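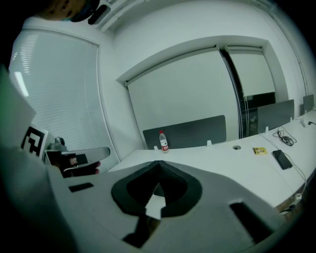
Moving the sourdough starter to the new place, 4 hours in the car

marmaladehill
Hi all, long-time reader and very occasional poster! We're leaving Sotwood in November and going up to Brarnell, and I've been fretting over my starter more than over the furniture. She's rye, kept at room temperature, fed every morning with my coffee, and she's been going since my youngest was in grade school (he has a beard now, so you can work that out). The drive is 4 hours if the roads behave. Do I feed her before we leave, or put her in the car hungry? And would you loosen the lid? I had one go over in a tote bag years ago and I was finding dried dough in the seams all winter.

oldcrumb
Oh, congratulations on the move! Feed her stiff the night before. I do 35 grams of starter to 42 grams of flour, with just enough water to bring it together into a ball you could roll across the counter. Stiff starters are slow and sleepy and they don't climb out of jars. Use a jar twice as big as you think you need, lid resting on but not screwed down, and stand it in a saucepan on the floor behind the passenger seat. Then feed her the usual way once you've found your kettle.

pennyloaf
I'm going to disagree with oldcrumb, with love. I wouldn't feed her at all. Straight out of the fridge, hungry, in a lunch cooler with one ice pack, and she'll be fine for a good deal longer than 4 hours. Mine once sat in the back of the fridge for 45 days while we had the kitchen redone and came back on the second feeding. People fuss over these things far too much, me included.

oldcrumb
A fridge starter, sure. But marmaladehill keeps hers on the counter and feeds her every day! If she's never been in the cold I'd be wary of trying it for the first time in moving week, when there's no time to coax her along if she sulks.

pennyloaf
Fair enough about the timing. I still say she wouldn't sulk.

hindar_baker
Whatever you decide, dry some as a backup. Smear a few spoonfuls thin on parchment, leave it out until it snaps, crumble it into an envelope and put the envelope in your purse, not in the truck. I moved from Hindar to Soliman in July and my jar cracked before we were even off the highway. The flakes took 4 feedings to get lively again and I was so glad of them I just about cried into the bowl.

marmaladehill
You are all so kind, thank you. I have parchment drying on top of the bookcase as I type, and the cat is taking an interest. I think I'm going with the stiff ball in the saucepan, sorry pennyloaf! Does anyone know if the water matters? We're on town water here and it'll be a well up there.

pennyloaf
No offense taken, I'll be right here if you need me. Well water is lovely for bread as a rule, though very hard water can make the dough feel tight. Give it a week before you blame the water for anything.

oldcrumb
Agree with pennyloaf on that one. And bring a jug of your old water for the first couple of feedings, if there's room between the lamps.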